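Tidasska
About Us

Welcome, and thank you for stopping by! We are a small school of home and desk organizing in Galedach, and if you have ever opened a drawer looking for the scissors and closed it again ten minutes later with a handful of dead pens, you are very much our kind of person.

Tidasska began at a kitchen table on Wandden Street, where a few of us who had worked in classrooms, shops and one very crowded library office used to meet and swap notes on where to put things. People kept asking if they could sit in. Then they started bringing boxes (one neighbor arrived with a suitcase full of rubber bands and receipts, and we had a lovely evening), and after a winter of that we rented our first room in the old Quezada building, up the stairs and over the print shop. We are still there, though we have since taken the room next door as well.

What we teach

Most of our classes are about small spaces: the desk, the craft corner, the shelf by the front door, the spot in the kitchen where the mail piles up. Big projects have their place, and we do run a garage course every spring, but we find that people who get one shelf the way they like it go home and do the next one without any help from us.

The beginners' course runs for six weeks, with no more than 12 people in a group. You will sort, you will measure, you will label, and you will almost certainly change your mind about the labels. Bring something from home for the first evening. A shoebox of odds and ends is perfect. We supply the baskets, racks, tape and tea.

We also run a Saturday hour for children and the grown-ups who come with them, which is mostly picture books, crayons and cans of pretend groceries going in and out of baskets. It is the loudest hour of our week and we wouldn't give it up for anything. Reading corners come up so often with these families that we made a whole session out of them: how low to hang a basket, how many books to leave out at once, what to do with the ones that are too tall for everything.

Our lending shelf

Over the years we have gathered about 300 racks, trays, hooks and bins, and any student may borrow from them for a month to try at home before buying. Please do! Things look different in your own kitchen. The most popular by far are the long wire racks with compartments, and there is usually a waiting list for those in February, when everyone is still feeling hopeful about the new year. We ask that pieces come back wiped down and with all their hooks.

The Tidasska Notebook

Twice a year we print a little magazine for our students and friends, with layouts to copy, letters from readers and a page of things people found at the backs of their cupboards. Copies are free at the front desk, and we will mail one anywhere if you send us a stamped envelope. The new number is all about walls: what to hang, what to stand on a rail, and how to use color so that a work corner feels like a place you want to be. 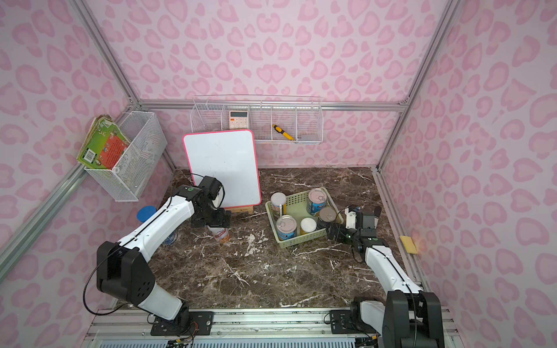 The Tidasska Notebook, No. 17

Pink leopard print may not be for everybody, but we do love a corner that commits to its color. The ideas in it are ones we come back to in nearly every course. Picture books go in a white wire-mesh basket on the wall, which leaves the floor clear. A long white wire rack runs along the back, divided up so that a calculator has one compartment and a utility knife has another, and a small whiteboard with a pink-red border stands near the center, ready for a list. If there are children in your house, please put the knife somewhere higher. Readers wanting to try the divided rack will find our measuring sheet folded inside the back cover.

Visiting us

The rooms are open most afternoons, and you are welcome to come up and look through the lending shelf even if you haven't signed up for anything. Ring the lower bell, as the upper one belongs to the print shop and they are very patient about it. The stairs are steep, so if they are difficult for you, let us know ahead of time and we will bring a selection down to the ground-floor room.

Spring registration opens on 8 Feb 2025. Returning students may sign up at the front desk or by mail, and new students should fill in the short form so we know what sort of space you are working with. A rough sketch on the back of an envelope helps us a great deal, and it really doesn't need to be to scale.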